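Kestell Building Energy Monitor - Set-Up Guide
Aug 14, 2021
2 comments | 17 shares

4. Setting the baseline

1. Open the Drosteo panel and select Meters.
2. Enter the floor area and the opening hours for each zone.
3. Set the sample interval to 300 seconds and press Save.

Note: Do not change the interval once logging has started.
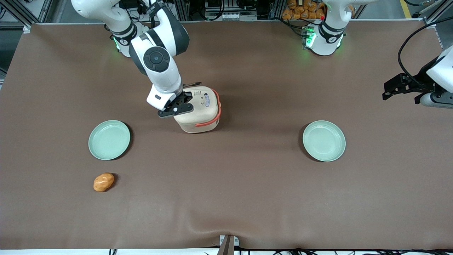
Fig. 4 - Work table, brown covering.

4. Let the monitor log for 20 days - weekends included.
5. Select Baseline, then Lock.

CAUTION: Switch off the supply before you open the meter cabinet. Clamps must be fitted by a licensed electrician.

Section revised by Florencia Gallardo.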